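Why Is Your T-Shirt Blue?

A field guide to dye, for people who wear clothes

Go and look in your closet. If it is like most closets, there's a red thing, a blue thing, several things that used to be white, and something orange your aunt bought you. None of it grew that way. Cotton comes off the plant a sort of creamy color. Most sheep are the color of old sheep. Somebody had to put the color in, and people have been doing that for thousands of years, often with ingredients you would not want near your lunch.

What is a dye, anyway?

Paint sits on top of things. Dye goes in. If you could shrink down until a cotton thread looked as big as a tree trunk, you would see that it's made of lots of tiny fibers, and that the dye has worked its way inside and is holding on. Some dyes hold on very well. Others let go the first time they meet a washing machine, and then everybody in your family has pink socks.

To help the dye grip, dyers often use a mordant. The word comes from a French word for "biting," so you can think of a mordant as a set of teeth. One common mordant is alum, a kind of salt. It grabs the cloth on one side and the dye on the other and refuses to let either of them leave. 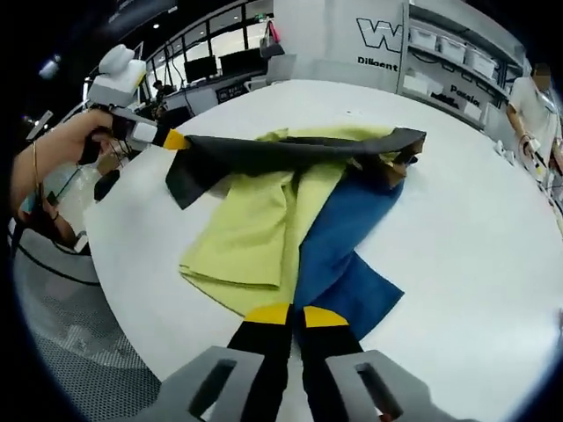 Yellow is easy. Blue is a pain.

Nature is very generous with yellow. Onion skins make yellow. So do marigolds, and a plant called weld that grows in ditches. Jolene Ashby, who teaches dyeing at the Hukcombe craft school, says that if you boil nearly any weed for long enough you'll get "some kind of yellowish something." She has a whole shelf of yellowish somethings. She is running out of shelf.

Blue is different. Plenty of flowers are blue, but boil them and you mostly get gray water and a bad mood. For a very long time, the best blue came from indigo, which hides inside the leaves of certain green plants. The leaves were soaked until they began to rot, and yes, it smelled the way you think it smelled. In Europe they used a plant called woad, and it stank so badly that Queen Elizabeth I didn't want it processed anywhere near her palaces.

The odd part is what happens next. Cloth dipped in an indigo vat comes out a yellowish green. Then the air gets to it, and while you stand there with your mouth open, it turns blue. The oxygen does the work. You can take the credit.

What about green?

For centuries there was no really good green plant dye, which seems rude, considering how many plants are green. Dyers made it by dyeing cloth yellow and then dunking it in blue, or the other way around. Stop early and you have a pale green. Keep going and you have a forest. Forget about it and go to lunch, and you have blue.
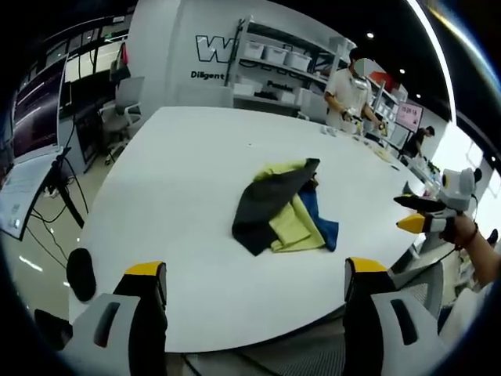

And black?

Black is the trickiest of all. Dyers used lumps called oak galls, which grow on oak trees after a tiny wasp lays its eggs there. Crush them, add iron, and you get a deep, dark color. Too much iron, though, and the cloth slowly falls apart, so a few very grand outfits ended their days as very grand crumbs.

Try it yourself

You need a grown-up, an old pot that won't be used for food again, the dry skins of 2 big onions, and a white cotton handkerchief. Cover the skins with water and simmer for 40 minutes. Let it cool, take out the skins, put in the wet handkerchief, and leave it until morning. Rinse it in the sink. Do not rinse it in the good sink.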